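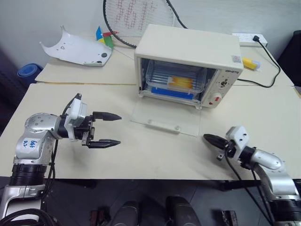 Two-arm build keeps dropping the box

Posted by Ngaio Stubbs, Oct 21, 2026

I'm building a two-armed robot in our shared workshop and loving it! Lifting a plastic tub by its blue strip, though, one side slips. Any tips?

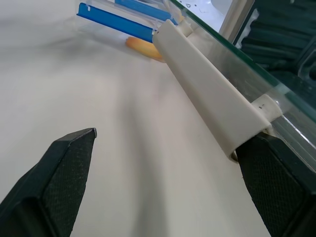 Both fingers here have textured pads, and I've got them closing at 100.

Jarrah Cartwright
Lovely project! Slow right down and start both arms together. Mine took 6 goes.
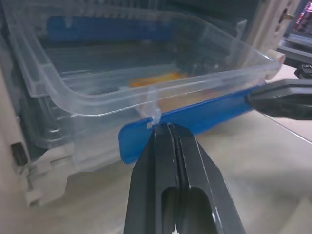 Both grippers on the blue strip

Costigan
Try tape?

We use cookies. OK
Contact | Back to top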